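Demostración por teleoperación y guiado manual

La demostración es un procedimiento de programación de robots en el que una persona ejecuta la tarea a través de la propia máquina, y los movimientos registrados sirven después para entrenar un controlador. Se distinguen dos variantes principales: el guiado manual, o enseñanza cinestésica, en el que el operador mueve directamente los eslabones del brazo, y la teleoperación, en la que acciona a distancia un mando o un brazo maestro de cinemática semejante.

El plegado de tejidos es una tarea habitual en los sistemas de dos brazos. La tela carece de forma fija, se arruga al contacto y oculta parte de su superficie, lo que dificulta describir su estado mediante un modelo geométrico.

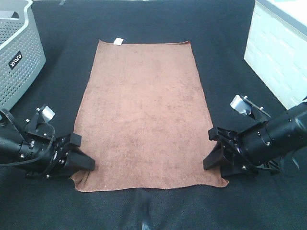 En la teleoperación bimanual cada brazo maestro gobierna un brazo seguidor. El sistema Flimodero, desarrollado en el taller de Lellitholm, divide el plegado en tres fases – aproximación, prensión y traslado – y conserva para cada una las posiciones articulares y la apertura de las pinzas. El guiado manual no exige un segundo juego de brazos, pero las manos del operador pueden tapar el campo visual de las cámaras y alterar las fuerzas medidas.

Las cámaras de muñeca complementan a la cámara fija. Su campo es reducido y se desplaza con la pinza, de modo que el desenfoque de movimiento es frecuente; a cambio, muestran de cerca el punto de contacto con el tejido.
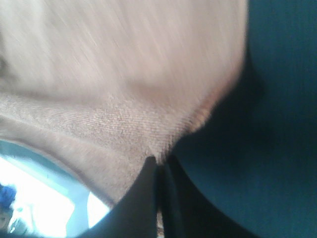

La calidad de una demostración depende de la sincronización entre imagen y movimiento. En el método de Baudry se descartan las secuencias en las que la pinza se cierra sin retener tela, salvo que el operador corrija el fallo en la misma toma. El protocolo Misidley, en cambio, las conserva con una etiqueta aparte y pide cuatro repeticiones por cada posición inicial de la prenda.

Entre las limitaciones conocidas figuran la ausencia de tacto en los mandos más sencillos, el retardo de la transmisión y la variabilidad entre operadores, que pueden resolver un mismo pliegue con trayectorias muy distintas.

Véase también: aprendizaje por imitación; manipulación de objetos deformables; control maestro-esclavo.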